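Acolchado (técnica textil)

El acolchado es, dicho rápido, el arte de coser capas de tela con algo mullido en medio para que abriguen más juntas que por separado. Me pidieron una entrada seria para esta enciclopedia de cosas de casa y lo he intentado, pero llevo demasiados inviernos entre retales para escribir como un notario, así que me vais a perdonar el tono (¡y los paréntesis!).

Definición y nombres

En español usamos acolchado, guateado, edredón y colcha como si fueran lo mismo, y no lo son. Acolchada es cualquier pieza con relleno sujeto por costuras. Guateada es la que lleva guata, o sea, una lámina de algodón o de fibra. El edredón debe su nombre al plumón del eider, un pato del norte, aunque hoy llamamos así a casi todo lo gordito que se echa encima de la cama. Y la colcha puede ser fina como un mantel, mi abuela tenía una de ganchillo que no abrigaba nada y la llamaba colcha con toda la razón del mundo.

En inglés se dice quilt, palabra que viene del latín culcita, colchón o cojín. De ahí sale también nuestra «colcha», con bastante probabilidad y pasando por el francés antiguo. Cuando me enteré estuve una semana contándoselo a todo el mundo.

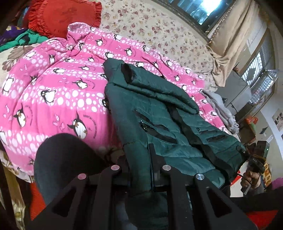 Dos acolchados sobre una cama: colcha rosa de pingüinos y chaqueta verde azulada.

Cómo funciona

El calor lo guarda el aire quieto. Las fibras o las plumas forman huequecitos donde el aire apenas se mueve, y el cuerpo va templando esa capa. Por eso una prenda aplastada abriga menos que una bien ahuecada, y por eso yo sacudo el abrigo antes de salir aunque en mi casa se rían de mí.

Las costuras evitan que el relleno se vaya todo abajo. Tienen un inconveniente: en cada pespunte las telas se juntan y por ahí se escapa algo de calor. En las prendas de montaña más caras se resuelve con tabiques interiores, unas tiritas de tela que separan la cara de fuera de la de dentro y dejan sitio al relleno también junto a la costura. Coserlas a mano es un suplicio - lo probé una vez y acabé con un chaleco para nadie.

Un poco de historia

Se acolchaba ya en la Antigüedad, y en la Edad Media el gambesón protegía a los soldados de los golpes, solo o debajo de la cota de malla. De Sicilia nos han llegado piezas del siglo XIV con escenas de Tristán en relieve, una maravilla. En Provenza se hicieron famosos los acolchados blancos, y en Gales las mantas de lana con espirales y corazones, que son mi debilidad.

Lo de Gales me toca de cerca porque aprendí allí, en el taller Stidulness, con Mabli Penry. Éramos 5 alumnas alrededor de un bastidor enorme y tardamos un otoño entero en terminar una sola manta. Mabli marcaba los dibujos con tiza y un plato de postre, sin medir nada, y le salían redondos. ¡Qué rabia me daba!
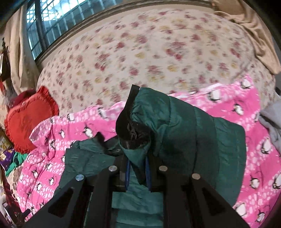
Arwel Vaughan

Rellenos

El plumón es el que más abriga para lo poco que pesa, pero mojado se apelmaza y tarda una eternidad en secar. La fibra de poliéster aguanta mejor la humedad, se lava sin drama y cuesta bastante menos. La lana es pesada y cálida, y la guata de algodón cae de maravilla en las colchas de entretiempo. Para empezar yo recomiendo algodón, que se agarra a la tela y no resbala mientras coses.

Lavado y conservación

Casi todo lo acolchado con fibra se lava en agua fría o templada, con poco jabón y la lavadora holgada. Con el plumón conviene un jabón específico y secadora a temperatura baja, con 2 pelotas de tenis dentro para que vayan golpeando el relleno (suena como si alguien se mudara de piso, avisad a los vecinos). Paráis de vez en cuando, deshacéis los grumos con los dedos y seguís hasta que no quede ninguno.

Las colchas antiguas son otro cantar. Nada de lavadora, y si tenéis dudas con los tintes, probad primero con un paño blanco húmedo en una esquina. Yo las guardo enrolladas en una sábana de algodón vieja, y las que tengo dobladas las saco en septiembre y les cambio los pliegues de sitio.

Véase también: guata, pespunte, edredón, gambesón, trapunto.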